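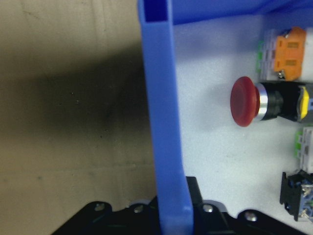 Red mushroom-head push button with polished bezel and black body, beside the white terminal blocks.

Fitting a mushroom-head push button to a white panel

These steps cover a panel-mounted stop button wired through one normally closed contact. They assume a drilled panel and a control circuit already drawn up. If the drawing and this page disagree, follow the drawing.

Before starting

Isolate the supply, lock it off and prove it dead at the incoming terminals. Check the hole against the button maker's sheet and remove any burr with a half-round file. Wipe the panel – swarf left under a bezel will stop it sitting flat.

Fitting the head

1. Separate the contact block from the head.
2. Pass the head through the panel from the front, with its seal in place.
3. Line up the locating tab with the notch.
4. Run the fixing nut on by hand, then tighten to the maker's figure. Hold the bezel, not the cap.
5. Clip the contact block to the back of the head and tug it lightly.

Wiring

Cut both cores to reach the terminal blocks with a little slack. Strip, fit ferrules and mark each end before it goes into a terminal. On the Sirka test panel the cores are marked 23 and 93, matching sheet 3618 of the drawing set. Keep them clear of the back of the cap's travel and away from any mains conductors.

Tighten the terminals and pull each core once. A core that moves is to be remade with a new ferrule.

Checking

With the supply still off, put a meter across the contact. It should read closed with the button out and open with the button pressed. Work the button ten times and repeat the reading. If the contact stays closed when pressed, the block is not fully clipped on – remove it and refit.

Record the readings on the panel card, then restore the supply and test the stop circuit under the site procedure.

Wiring notes checked by Baiba Siliņa, June.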